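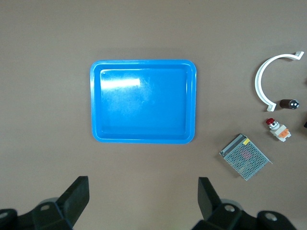
Poste de tri, vue depuis le poignet : le bac bleu et les pièces à ranger.

Lorkance cherche des téléopérateurs et téléopératrices pour Kudo, à Brurkmont

Vous aimez les gestes précis ? Venez apprendre le rangement à un bras robotisé ! Vous le guidez à distance pour saisir un collier en plastique blanc, un bouton-poussoir rouge ou un bloc d'alimentation, puis le déposer dans le bac. Chaque essai enregistré nourrit notre modèle – les ratés aussi nous intéressent, pensez à les signaler. Objectif de la campagne : 500 démonstrations par type de pièce.

16 places, séances en journée ou le samedi, rémunérées. Formation sur place, débutants bienvenus, dès 18 ans.

Candidature en quelques lignes via le formulaire Lorkance, avant fin février. On a hâte de vous rencontrer !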